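Comparação de garras para abrir portas, parte 2. Na parte 1 falei dos braços e fiquei de voltar com números. Aqui vão.

As duas candidatas: a Skulon, de dois dedos paralelos, e a Kelmendi, de três dedos adaptativos. Mesmo braço, mesmo controlador (Nastham), mesma política treinada. Só muda a ponta e a calibração do centro da ferramenta.

Tudo em simulação por enquanto. O braço físico só volta da manutenção mais para a frente e não quis esperar por ele.

Foram 908 episódios por garra, com sementes iguais para as duas. Sucesso = porta aberta o bastante para a base passar, sem soltar a maçaneta antes da hora e sem estourar o limite de torque no punho.

Resultado bruto: Skulon 81%, Kelmendi 91%. Dez pontos de diferença, mais do que eu esperava.

Antes que alguém compre a Kelmendi por causa deste fio: ela é mais pesada, fecha mais devagar e o modelo de contato dos três dedos deixa a simulação bem mais lenta. Uma rodada que com a Skulon termina à noite, com a Kelmendi termina no outro dia de manhã.

Onde a Skulon perde: quase sempre na aproximação. Os dedos paralelos precisam chegar alinhados com a maçaneta. Se o punho vem torcido, um dedo encosta antes do outro e a garra escorrega na hora de puxar.

Onde a Kelmendi perde: no espaço. O terceiro dedo bate na folha da porta quando a maçaneta é curta. Dá para resolver com uma pré-forma mais fechada, mas aí a tolerância de alinhamento cai e parte da vantagem vai embora.

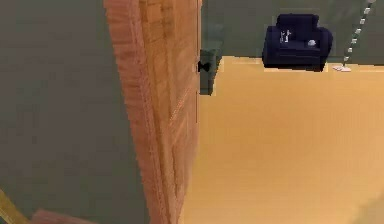 A câmera pesou tanto quanto a garra. Testei a Susar em duas montagens, no punho e no alto, inclinada para baixo. De cima a porta ocupa a altura toda da imagem e a maçaneta é uma peça preta pequena na beirada. Pelo menos o contraste ajuda: preto contra a placa verde e a madeira. O detector acha a maçaneta sem dificuldade, o problema é estimar a profundidade dela com tão poucos pixels.

Com a câmera no punho a estimativa de profundidade melhora, só que a garra tapa a maçaneta nos últimos centímetros. Com a Kelmendi tapa mais cedo, são três dedos no caminho.

O que ficou melhor foi usar as duas: vista de cima para a aproximação, punho para o fechamento. A troca é feita pelo controlador a 50 mm da maçaneta. Testei trocar antes e depois disso e piorou nos dois casos.

Sobre o controlador: usei impedância nas duas garras, com a rigidez lateral baixa na fase de puxar. Com controle de posição puro a porta até abre, mas a força no punho sobe muito assim que o arco estimado sai um pouco do arco real da dobradiça.

Essa parte da rigidez foi sugestão da Azra Perić, que já tinha passado pelo mesmo problema com gavetas em janeiro. Eu estava mexendo no ganho errado.

Coisas que não testei: maçaneta redonda, porta com mola, porta que abre empurrando. A de mola é a próxima.

Também não mexi no atrito da maçaneta, deixei o valor padrão do simulador. Desconfio que ele favorece a Kelmendi, que tem mais área de contato. Vou rodar de novo variando o atrito por episódio antes de confiar nesses dez pontos.

Perguntaram se vale a pena trocar quem já tem a Skulon. Para porta, com o que tenho até agora, eu não trocaria. Primeiro arrumaria o alinhamento do punho na aproximação, que sai de graça.

Os arquivos de configuração do Nastham eu subo quando terminar de limpar. Tem caminho absoluto da minha máquina em tudo que é lugar.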